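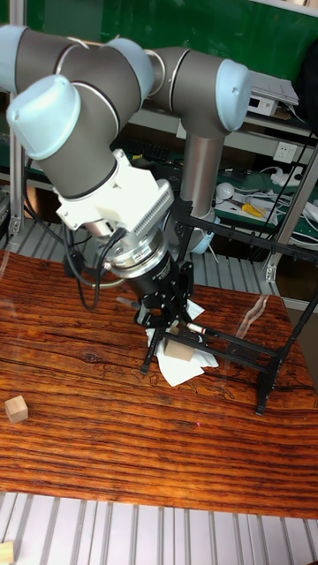

The packing room at the Bretdale works of Juhász, which makes wooden toys and puzzles, has employed people to wrap small pieces by hand for as long as the firm has been there. In May last year it began trying out a robot arm, and the woman who supervises the room agreed to talk about what that has meant for her staff. We met by the test bench, a brown table with heavily streaked grain, where the grey arm with its pale blue caps had its gripper closed on a small wooden block over a sheet of crumpled tissue. "Tissue is the hard part," she said. "A block is always the same block. Paper is different every time you put it down."

She has 38 people on her side of the building, and the number is the same as before the trial. Six of them have been trained to set up the arm and check what it does. The training was run by Irnero, the firm that supplied the software, and took place at its office in Neltport. She would have preferred it on site. "People had to get a bus at half past six. Two of them dropped out for that reason and I don't blame them."

The first worry among the staff was jobs, and she says it has not gone away. Management gave a written promise that no one would be let go during the trial, but it says nothing about what happens later. "I asked for that in writing as well and I am still waiting," she said.

The second worry was pay. Packers used to earn a bonus on the number of boxes they finished, and those working with the arm could not reach it. After some argument the bonus was replaced by a flat rate for anyone on the bench. Some of the faster packers lost money by it and have asked to go back to the hand tables.

One of the packers who stayed has been with the firm for over 50 seasons, counting summer and Christmas separately, as they do there. Her wrists had begun to hurt. "I used to go home and not be able to open a jar," she told me. "Now I stand more and my feet hurt, but I can open the jar." She misses the talk at the long table. At the bench she works with one other person, and they take their breaks at different times.

The supervisor's own work has changed too. She now fills in a sheet for every stoppage, and there were 143 of them in May. Most were short. She would like the packers to be able to change the settings themselves, which at the moment means a call to Irnero. A decision on a second arm is due before the Christmas orders start.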